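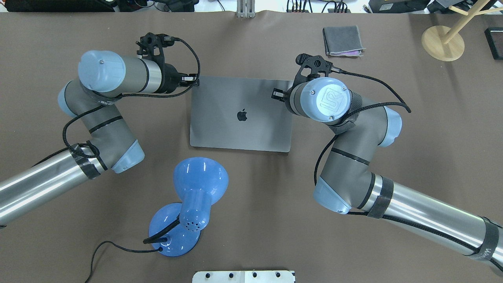 Projektbericht Bitia: Ein Arbeitsplatz für abends
Haris Mengal, Wohn- und Arbeitsumfeld, Campus Skorndale

Worum es ging

Im Seminar sollten wir uns einen Arbeitsplatz vornehmen, den es schon gibt, und ihn so umstellen, dass man dort abends gern sitzt. Das war die ganze Aufgabe, mehr stand nicht auf dem Blatt! Ich fand das erst viel zu wenig und dann, nach dem ersten Nachmittag, viel zu viel. Man denkt ja, ein Tisch ist ein Tisch. Aber sobald man anfängt, eine Lampe hin und her zu schieben und sich dabei Notizen zu machen, kommt man vom Hundertsten ins Tausendste (meine Notizen sind am Ende 1408 Wörter lang geworden, und davon handelt mindestens die Hälfte von einem Kabel).

Der Name Bitia stand übrigens schon fest, als ich in die Gruppe kam, und ich habe nie gefragt, woher er stammt. Die anderen Gruppen haben sich Küchen und Flure vorgenommen. Ich bin beim Tisch geblieben, und zwar bei einem mit brauner Platte, auf dem ein Laptop und eine blaue Schreibtischlampe ihren Platz finden sollten. Zeit hatte ich dafür zwei Wochen im November, also genau dann, wenn es am Nachmittag schon dunkel wird. Für das Thema Licht hätte es kaum besser passen können.

Die Lampe

Mit der Lampe muss ich anfangen, denn sie ist mir wirklich ans Herz gewachsen. Sie ist glänzend blau, Schirm und Fuß in derselben Farbe, und dazwischen sitzt ein schwarzer Schwanenhals, den man biegen kann. Der Schirm ist kegelförmig und innen hell, der Fuß rund und leicht gewölbt. Vorne am Fuß ist ein kleiner schwarzer Schalter. Das klingt nach einer Nebensache, aber ich hatte früher im Wohnheim in Urndale eine Lampe mit Schalter am Kabel, und der lag immer, wirklich immer, hinter dem Schreibtisch auf dem Boden. Ein Schalter am Fuß ist dagegen Luxus. Man muss nur den Fuß richtig herum drehen, sonst tastet man wieder blind auf der Rückseite herum.

Ausprobiert habe ich verschiedene Haltungen des Halses. Gerade nach oben gezogen leuchtet die Lampe weit, blendet mich aber, wenn ich mich zurücklehne. Tief über die Platte gebogen gibt es einen schönen kleinen Lichtkreis, nur hat man dann dauernd den Schirm im Weg, sobald man den Laptop aufklappt. Am besten gefiel mir eine Art S: erst hoch, dann in einem Bogen wieder runter, der Schirm leicht nach vorne gekippt. So kommt das Licht auf die Fläche, auf der ich schreibe, und ich schaue nicht direkt in die Birne.

Was ich unterschätzt hatte, ist der Glanz. Der Schirm spiegelt alles, was heller ist als er selbst. Mich stört das nicht besonders, eine Kommilitonin meinte aber, sie würde an so einem Tisch wahnsinnig werden. In den Bericht gehört es also rein: Wer empfindlich auf Reflexe reagiert, nimmt lieber eine matte Lampe. Die Tischplatte dagegen ist matt und glatt, und das war ein Glück, denn auf einer glänzenden Platte hätte man das Licht gleich doppelt gehabt.

Der Laptop

Der Laptop ist ein MacBook, zugeklappt, mit dem Apfel auf dem Deckel. Ich habe lange überlegt, ob er überhaupt auf dem Tisch liegen bleiben soll, wenn man nicht arbeitet. Meine erste Idee war ein Fach unter der Platte, in das er abends verschwindet. Die habe ich gezeichnet, ziemlich stolz herumgezeigt und dann wieder verworfen. Ich kenne mich doch! Nach drei Tagen liegt das Ding wieder oben und im Fach sammeln sich Kassenzettel.

Also darf er liegen bleiben, aber mit einer Regel: Deckel zu und längs zur Tischkante. Das ist schon alles. Ein schräg liegender Laptop sieht sofort nach Unordnung aus, auch wenn sonst alles stimmt, und ein gerade liegender beruhigt komischerweise den ganzen Tisch. Ich habe das zu Hause nachgemacht, und meine Mitbewohner haben mich gefragt, ob ich geputzt hätte. (Hatte ich nicht.)

Dann war da die Frage, wie weit Lampe und Laptop auseinander stehen sollen. Stehen sie zu dicht zusammen, stößt man beim Aufklappen gegen den Schirm. Stehen sie zu weit auseinander, schaut man am Ende auf einen hellen Bildschirm vor dunklem Hintergrund, und davon bekomme ich Kopfschmerzen. Ich habe den Abstand am Schluss mit der Hand festgelegt: einmal die Finger spreizen zwischen Fuß und Gehäuse, dann passt es. Eine Zahl in Zentimetern hätte im Bericht bestimmt besser ausgesehen, aber kein Mensch holt zum Aufräumen ein Lineal raus.

Das Kabel, mein Endgegner

Das Netzkabel der Lampe ist dünn und schwarz und hat eine Meinung. Es will sich kringeln. Ich habe es glatt gezogen, ich habe es um den Fuß gelegt, ich habe es nach hinten geführt, und jedes Mal macht es irgendwo wieder eine Schlaufe. Auf einer braunen Platte sieht man das auch noch besonders gut, jede Windung mit einem kleinen Schatten daneben.
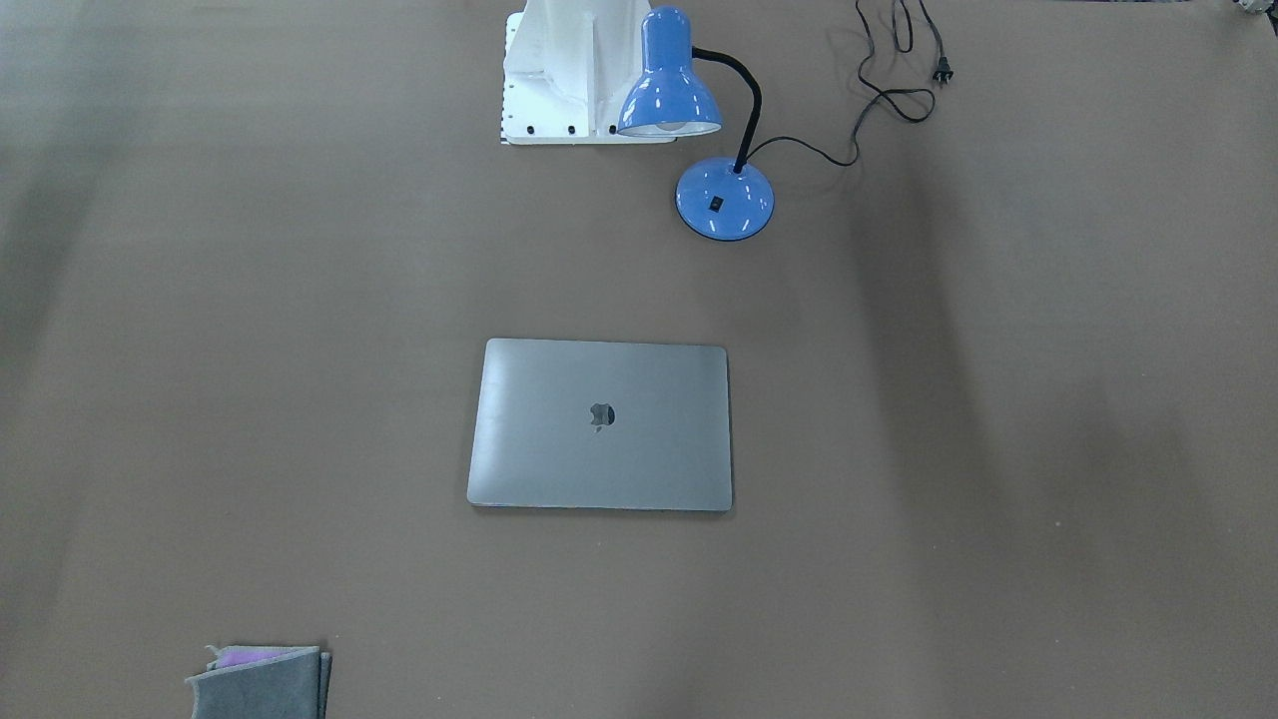
Irgendwann habe ich beschlossen, dass das Kabel zum Entwurf dazugehört und einen eigenen Platz bekommt. In meinem Plan ist das die hintere rechte Ecke. Dorthin läuft es vom Lampenfuß weg, dort darf es Schlaufen machen, und dort liegt auch der Stecker, wenn er nicht gebraucht wird. Der vordere Teil der Platte bleibt frei davon. Das hat mir mehr gebracht als jeder Kabelclip, und Clips habe ich wirklich einige durchprobiert. Die selbstklebenden halten auf der matten Fläche schlecht, und die zum Festklemmen sind für dickere Platten gedacht.

In der Werkstatt Kakakhel, wo wir uns Material für die Modelle holen durften, hat man mir noch einen Klettstreifen empfohlen. Einmal um das Kabelbündel, fertig. Das sieht sehr ordentlich aus, hat aber einen Haken: Sobald man die Lampe ein Stück verrücken will, muss der Streifen wieder ab, und dann lässt man ihn natürlich weg. Für eine Lampe, die immer an derselben Stelle steht, würde ich ihn trotzdem nehmen.

Wie andere damit klargekommen sind

Ich wollte meine Regeln nicht nur an mir selbst testen und habe zwei Leute aus dem Seminar gebeten, den Tisch nach meinem Plan einzurichten. Sie bekamen eine Skizze und sonst keine Erklärung. Beim Laptop gab es keine Diskussion, der lag sofort gerade. Bei der Lampe gab es dafür umso mehr. Auf der Skizze hatte ich den Hals von der Seite gezeichnet, und man konnte den Bogen auch so verstehen, dass der Schirm nach hinten zeigt. Da stand sie dann und beleuchtete sehr schön die Wand. Ich habe die Zeichnung danach neu gemacht, diesmal von oben und mit einem Pfeil für die Richtung des Lichts.

Lustig war, dass beide das Kabel zuerst verstecken wollten. Das scheint so ein Reflex zu sein. Die Ecke für die Schlaufen haben sie auf der Skizze zwar gesehen, aber für einen Zeichenfehler gehalten! In der neuen Fassung steht deshalb ein Wort daneben, nämlich »Kabel«.

Was ich beim nächsten Mal anders machen würde

Früher mit den Notizen anfangen, auf jeden Fall. Vom ersten Nachmittag habe ich fast nichts aufgeschrieben und musste hinterher raten, welche Lampenhaltung ich wann ausprobiert hatte. Außerdem würde ich gern auch Linkshänder dazuholen. Bei mir kommt das Licht aus der Richtung, die mir als Rechtshänder passt, und ich habe erst beim Schreiben dieses Berichts gemerkt, dass ich das nie in Frage gestellt habe.

Offen geblieben ist auch, was mit Papier passiert. Mein Plan rechnet mit einem Laptop und einer Lampe, aber wer Skripte ausdruckt, braucht eine Ablage, und dafür ist bei mir vorne nur Platz, solange der Laptop weit genug hinten liegt. Dazu habe ich zwei Skizzen angefangen, die im Anhang liegen. Die zweite gefällt mir besser, sie braucht aber noch eine Lösung für den Lampenfuß, der steht da im Moment genau auf der Ablage.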